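Speaker notes: The support slot, or how to play to people who came for somebody else

Ott Stankevičius, Grullgate Music Weekend, talks tent, 8th August

Forty minutes if I behave, plus questions. Water on the left. Do not lean on the lectern, it folds.

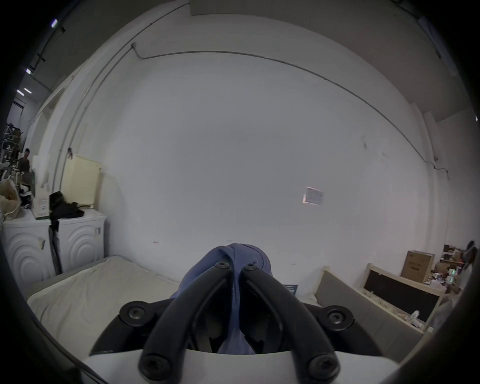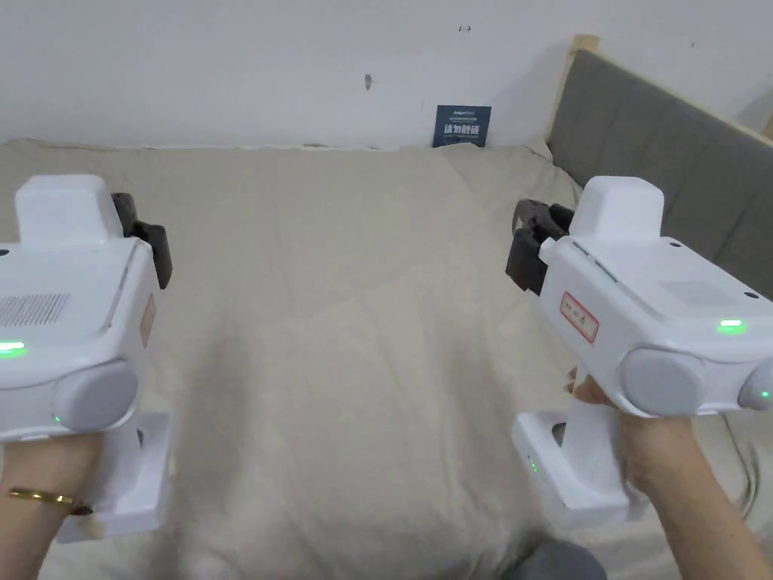

Opening

Say hello. Say name slowly. The programme has spelled it correctly, so thank whoever did that.

Who I am: played bass in Clutitel for longer than was good for anyone's back. We opened for other people on most of the nights we ever played. We headlined now and then, usually when the headliner had a sore throat. I now book the support acts at Skadden, upstairs room, capacity 205, and so I have stood on both sides of this particular argument.

Ask for hands: who here has played a support slot? Keep hands up if the crowd was facing you. (Wait. There is normally a laugh. If there isn't, move on quickly and don't do the follow-up about the cloakroom.)

What I want to cover: the room before you play, the set itself, the bit between songs, and money, which will be short.

Slide 3. The room before you play

You will be told soundcheck is at four. Soundcheck is at four for the headliner. Yours is at whatever is left between them finishing and the doors opening, and on a bad day that is a line check with people already buying drinks.

So: turn up at four anyway. Be set up at the side, cases shut, drums built on the carpet if the drummer will stand for it. When the engineer finally turns round you want to be a band that can be on stage by the time he's found his tea.

Learn the engineer's name. Use it a normal number of times.

Tell the story of the Sakalauskas tour here. We'd got the whole run, eleven nights in July, supporting them in rooms we couldn't have filled with our families and everyone our families had ever met. First night, the place holds 2,000. We had rehearsed for weeks in a room where you could touch both walls. Nobody had thought about how far apart we'd be. I couldn't hear the drums, I couldn't see our singer's hands, and I spent the first song playing with great confidence in what later proved to be the second song.

Point of story: stand close together. Big stage, ignore most of it. Mark out the size of your rehearsal room and play in that. The headliner's gear is probably taking up the rest anyway.

(If time is short, cut the rest of this slide and go to 4.)

The dressing room. There may be one. It may also be where the cleaning things live. Don't eat the headliner's food. I know it looks like nobody wants the hummus. Somebody always wants the hummus.

Slide 4. The set

Half an hour is six songs. It isn't seven. Every band that sends me a set list for a half-hour slot sends me seven songs, and every one of them runs over, and I'm the one who gets looked at by the tour manager.

Time it with the talking in. Time it with the tuning in. Then take a song out.

Running order. People disagree with me on this and they're welcome to. I would open with your second best song and close with your best. The slow one goes third, or it stays at home. If you have a song that takes a minute and a half to get going, bear in mind that at half past seven a minute and a half is how long it takes to decide you'd like some chips.

Play clip: Clutitel, the quiet opener, with the bar clearly audible over the top. Let it run until the man orders his second round. Stop it there.

That was our opening song for two years. We thought it built tension. What you can hear is a man called for at the bar by his mates, and us, faintly, behind him.

New songs. One is plenty. To this crowd they're all new, so there's no need to announce which one is. "This is a new one" means something to people who know the old ones. There are four of those and they came in your van.

Covers: I'm in favour, within reason. Don't cover the headliner. Don't cover anyone the headliner has fallen out with. (Pause. Don't elaborate. If asked, say I signed something.)

Slide 5. Between songs

My favourite part and the one where most damage is done.

Say who you are twice, once after the first song and once before the last. Say it clearly, in full, away from any cymbal. I've watched very good bands go through a whole evening without letting slip what they were called. People came up to me at the desk afterwards asking, and I had to look it up on the door sheet.

Thank the headliner once. Once is manners. By the fourth time it sounds as though they've got your passport.

Don't ask the crowd how they're doing if you can't cope with the answer. Don't tell them to come closer. They have chosen their spot with care and there's a pillar involved. If you play well they drift in by themselves, and if they don't, you've at least not had an argument with them.

Don't apologise. Not for the sound, the van, your cold, or the drummer being somebody's cousin filling in. From the back of the room it all sounded fine until you mentioned it.

Merch: say where it is. "At the back" is enough. Then one of you has to be standing there, and quickly. Straight off, guitar down, go. The gap before the headliner is almost 20 minutes of people with nothing to do, and it's the only time all night that they're yours. Bands who spend it backstage telling each other it went well sell no records. Ask me how I know. (Do not wait for them to ask.)

Slide 6. Getting off

Have it in your head as part of the set. Everything off the stage first, then packed. Don't coil cables lovingly under the lights while a crew of large people in shorts look at you.

I'd book a decent band who clear the stage fast over a brilliant one who don't. I have done, more than once, and felt a bit bad about it, and then done it again.

Then watch the headliner. Stay for at least half. They notice, and so does the booker.

Slide 7. Money

Short, as promised.

Ask what the fee is before you say yes. It's allowed. The worst that happens is somebody tells you. Ask whether there's food, whether there's parking, and whether the venue takes a cut of your T-shirts. Get it in an email, even a one-line email. I've had bands turn up at Skadden with a figure in their heads that I'd never heard in my life, and I felt for them, but the float is the float.

Paying to play: no. I was going to put a diagram on this slide and decided the word would do.

If you're losing money on every date of a tour, work out how much before you go and agree as a band that you can stand it. We didn't do this for Sakalauskas. We came home with a lovely set of posters and a gearbox to pay for, and our guitarist left to do something with conservatories. He's very happy. I saw him in the spring.

Slide 8. Last bit

Read out the email from the girl who came to see Sakalauskas, got there early by mistake, and bought our record. Just the first paragraph. The second is about the toilets.

She still comes to things. She's seen bands I book that I wouldn't have crossed the road for, and she turns up at doors every time, stands on the left, and claps at the ends of songs. There's one in most rooms. Play to that one until the others put their coats down.

Questions. Repeat each one into the mic, the people at the back can't hear.

Likely ones:
How do I get a slot at Skadden? Email, two songs, no attachments, tell me which nights you can't do.
Should we get a manager? What would you like them to manage?
Will Clutitel play again? No. Smile when saying it.
Anything from the man with the theory about vinyl: thank him, look at watch.

Hand the clicker back to the desk. They only have the one.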